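Print this page | E-mail this page

Planning the Purchase of a Two-Arm Bench Setup
Student project report, Automation Lab course
Kevser Karakaya, Eero Halonen, Baiba Priedītis
Supervisor: Leena Kiiskinen

3. Budget

Our group was given 2,000 euros to plan a two-arm setup that later courses can use for handling small boxed goods. The arms themselves were quoted by two suppliers, Flirnolach and Honkanen. Honkanen was cheaper per arm but charged 92 euros for delivery and did not include spare gripper fingers. Flirnolach included one spare set and could deliver in June. We chose Flirnolach.

Our first budget had only four lines: arms, grippers, base rail and computer. Valtteri Turunen from the lab workshop read it and asked where the cables were. We had left them out completely. We went back and made a list of every part that needs power or a data connection, and it came to 7 items we had not priced.

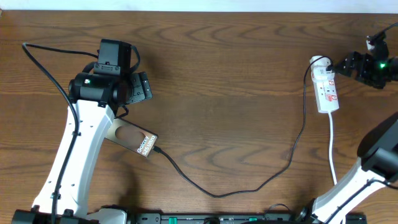
Power turned out to be the part of the plan that changed most. In the first version we assumed the wall outlets in the lab would be enough. We now budget for a power strip that sits on the table within reach of both arms, like the white one with red switches, and we count one socket as taken whenever a plug adapter is used. The cord from the strip and the thin black cable to the phone box both lie on the tabletop between the arms, so the second version also has a line for cable clips and sleeves. Eero measured the table again and we added longer motor cables to the order.

We also set aside money for test objects. Small retail boxes cost nothing if we collect them ourselves, so this line was cut to 20 euros for tape and labels.

The reserve is 200 euros. Leena suggested keeping it for replacement motors, as the Raleck project the year before had to wait for parts and lost lab time. We have not assigned any of it yet.

4. Open questions

The warranty terms from Flirnolach cover the motors but the text does not mention the grippers. Baiba has written to them and we are waiting for an answer. We also still need to decide if the computer should be bought or borrowed from the Otell room.

Filed under: Student Projects, Equipment and Purchasing

Related reports
Choosing a Gripper for Light Packaging
Otell Room Inventory and Booking Plan
Raleck: Final Report and Parts List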